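Stastdale Cloth Handling Challenge

The Stastdale Cloth Handling Challenge is a student robotics competition held each August at Stastdale Technical College. Teams program a robot arm to pick up, flatten and fold garments on a table. It grew out of a class project set by Decha Pongsiri, who taught the college's introductory automation course and still writes the rules.

Format

Teams have two to five members and compete in two rounds. In the first, the arm must grasp a garment that has been dropped on the table by a judge and spread it out. In the second, it must fold the garment into a rectangle. A run is worth up to 100 points. Points are taken off for dropped cloth, for folds outside the marked tolerance and for any contact by a team member during the run.

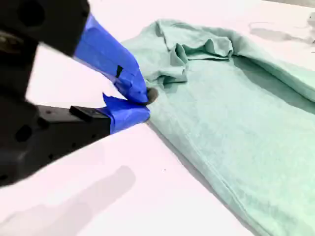 Grippers must have two fingers. Teams may cover the fingertips with tape or rubber, but adhesives that leave residue on the cloth are banned. Most entries use a pinch grasp at a hem or raised fold, and the rules require the grasp point to be chosen by the team's own software.

Results

The first edition was won by Duangkaew, a team of second-year students, with a combined score of 219 over three garments. The scoring was later extended to seven garments, and the current record of 673 is held by Sestusex. Prizes are paid for by Tinoveck, a local supplier of machine parts.

See also

Robotic manipulation
Student robotics competitions
Stastdale Technical College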